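The Last Stop Before Florkthorpe

My grandmother always said you could tell a town by how long its bus would wait for you, and by that measure Sturnport was the kindest town on the coast. The number 17 was supposed to leave the harbor at ten past three, but I never once saw it go before the woman with the shopping cart had gotten her breath back and found her seat, and some afternoons it didn't go before she'd finished telling the driver about her knees.

I was nineteen that spring and I rode it every day, all the way to the end and back, for the plain reason that I had been asked to write down its stories. The Coppens bakery was putting up the money. They had sold rolls at the harbor stop for longer than anyone could remember, and the old man who ran the place had decided, when word came that the route would be cut in April, that somebody ought to make a book of it. He paid me 725 for the whole job, plus whatever was left in the case at closing, and I can tell you I ate more raisin buns in those weeks than a person should.

So I sat up front with a notebook on my knee and I listened. A man told me he had proposed on the back seat, been turned down at the church, and been accepted by the time they reached the feed store. Two sisters who hadn't spoken since their mother's funeral told me, separately, from opposite sides of the aisle, the very same story about a lost goose. A boy wanted it written down that he'd once been allowed to pull the cord for everybody, the whole way home, and I wrote it down, and he checked my spelling.

The driver himself wouldn't give me anything. He'd wave a hand at the windshield and say it was all out there, help yourself. But on the long hill above the Prakoso orchards, where the engine always dropped to a grumble, he would slow down a little more than he had to, and everyone would turn and look at the trees. I put that in. I thought it might be the truest page in the book.

We printed 495 copies, which was what the money would stretch to — the bakery sold them beside the register, and they were gone before the plums were ripe. I kept one for myself and carried it through five apartments and a marriage. Then I gave it to the library in Sturnport, thinking it belonged there more than it did with me, and of course I began missing it on the drive home.

It was years before I went back and asked to see it.

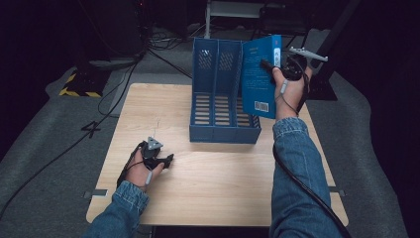

The sisters' goose was the part everyone asked for, the librarian told me, and had I known that there were really two geese? I had not. She said one of them had been found in Florkthorpe the following winter, fat as a pillow, and that the sisters had gone out together to fetch it and had come home on the last bus, sharing a blanket.

I sat down by the window and read until they started turning off the lights. Some of it was clumsy, and I'd used the word "golden" far too often, but the hill was there, and the slow turn of all those heads. When I got outside it was nearly dark and a bus was standing at the curb with its door open, a new one, going somewhere else entirely. The driver looked at me and I shook my head. He gave it another minute anyway, in case I changed my mind, and I got on.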